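From the Pallimell Makers' Newsletter, July issue

JARS, BASKETS AND THE BACK BENCH

The ceramics bench has been reorganized, and members who use it will find most things in a new place. The bench was last set up in 2004, when the workshop moved from Paltow to the present building on Dridgate Road, and over the years it had become the spot where people put down whatever they were carrying. By spring there was very little room left to work on a jar.

This item covers what was changed, where things are now, and how the summer lidded jar project will use the space.

Why the lidded jars are on the bench

Lidded jars are the project for the summer term. Members asked for something with more than one part to fit together, and a jar with a lid, a handle and a bit of trim answers that well. The jars come in as finished ceramic bodies. Members choose a lid, fit a handle or knob, and decide whether the jar needs anything more, such as a cord or a tassel.

The colors are quiet ones this year. There are blues, grays, greens and a cream, all fairly pale, and they sit well together on a shelf. Most people who have finished a jar so far have gone for the ring handle. It is easy to lift with one finger and it gives the lid a little height. The round knob is plainer and better suited to a jar that will be opened many times a day, such as one for tea or sugar.

The budget for the project is 492 dollars, which covers the jars, the handles, the glue and the cord. Members pay 18 dollars each toward the jar they take home.

What was done to the bench

The first job was to take everything off. That took a full morning, mostly spent deciding what belonged to the workshop and what had been left behind by its owners. Items with a name on them were put in the lost property drawer by the sink. Items without a name will stay in a box under the coat hooks until the end of August, and after that they will go to the Paltow swap table.

The second job was the walls. The old ones were bare board and marked with years of paint and tape. They are now papered in a large leaf pattern, brown and pale blue-gray on cream, with small bunches of brown berries. Some members wanted plain white. The leaf paper was already in the store cupboard, left over from the front hall, so it cost nothing, and the pale jars show up nicely against it.

The third job was storage. The rule we settled on is that small tools and cables hang up, finished jars go on the rack, and only the jars being worked on stand on the table. Two black wire mesh baskets were put up for this. One hangs in the center from the upper rail and the other is on the right-hand post, turned a little toward the middle so that it can be reached from a stool.
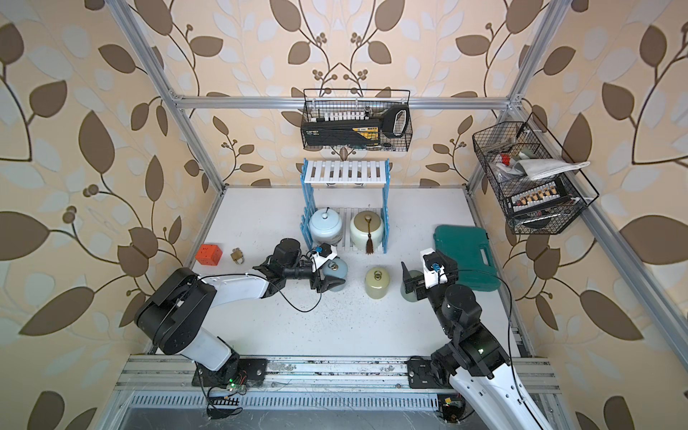
Where things are now

Center basket. The hand saw is kept in this one, along with the small white pieces that stand in a row above it. Please put the saw back flat with the handle to the right. It was found in three different rooms during May, and anyone who needs it for a job elsewhere should sign for it in the book.

Right-hand basket. The power strip is in here, with the cables, and a white towel is folded over the top edge. The cables are still in a tangle and will be sorted when the labels arrive. The towel is for hands only. Rags for glue and glaze dust are under the sink, and they should never be hung on the basket with the power strip in it.

Blue rack. The two-tier rack with blue sides stands against the back wall under the center basket. The lower level is for finished jars waiting to be collected. The pale light-blue jar with the knob and the cream jar with the gold-toned lid and dark brown tassel are both there at the moment. The upper shelf is to be left clear for lids that are drying after gluing, and a lid should have a full night there before it is put on its jar.

Table. The surface is white with small dark specks. It wipes down with a damp cloth. Scouring pads will dull it, so please leave those in the kitchen. The jars with ring handles are in use as samples for the project, among them the pale olive-green one with the golden ring. They may be picked up and looked at, but they should go back on the table and stay out of the kiln room.

Left side. The orange-red cube socket stays at the back on the left. Use it for lamps and the glue warmer. The heat gun should go into the wall outlet by the door, as it did before. The small brass padlock next to the cube is the one for the handle drawer, and it goes back on the drawer at closing time.

Fitting a handle

Several members have asked for the steps in writing, so they are set down briefly.

Wipe the lid with a dry cloth and then with a little rubbing alcohol. Let it dry. Mark the center with a soft pencil, using the card template from the drawer. Small lids take the small template and everything else takes the large one.

Put a pea-sized amount of the two-part glue on the base of the handle. More than that will squeeze out and leave a shiny edge that is hard to clean off a pale glaze. Press the handle down on the pencil mark and hold it for 120 seconds. There is a timer on the windowsill. Check from the side that the ring is standing straight, because a lean that looks small on the bench will look worse at home.

Leave the lid on the upper shelf of the rack overnight. Write your initials on a slip of paper and set the lid on top of it.

Adding a tassel

A tassel goes on last, once the glue has set. Tie it with a short loop of waxed cord and pull the knot tight before trimming the ends. Dark tassels look best on the cream and light-blue jars. On the greener ones the cord can look heavy, and a plain ring may be enough.

Zoubi Trimmings in Dridgate has agreed to keep a small stock of brown and rust tassels for us through the summer. Ask at the counter and mention the workshop. They also carry the waxed cord by the yard.

Using a jar at home

The jars are glazed inside and can be used for dry goods. The lids sit loosely and have no seal, so they are fine for tea bags, sugar cubes, buttons or cotton balls and less good for coffee or crackers. Wash them by hand. The dishwasher will loosen the handle sooner or later — one of the trial jars lost its ring on the second wash — and a tassel should be untied before the jar goes anywhere near water.

If a handle does come off, bring both parts in. The old glue has to be scraped away before a new bead will hold, and we have the right blade for it.

Bench hours

The bench is open from 10 a.m. to 4 p.m. while the summer term runs, with an evening session from 6 p.m. in the second half of July. There is space for around six people at a time. The sign-up sheet is on the kiln room door.

Please leave the bench as you found it. Tools go back in the baskets, unfinished jars go in the cupboard with your initials on them, and the surface should be wiped before the next person sits down.

Still needed

We are short of card for templates, clean jam jar lids for mixing glue, and one more desk lamp with a heavy base. Donations can be left at the front desk. A second rack like the blue one would also be useful if anyone is clearing out a kitchen, since the lower level will fill up quickly when the evening group starts.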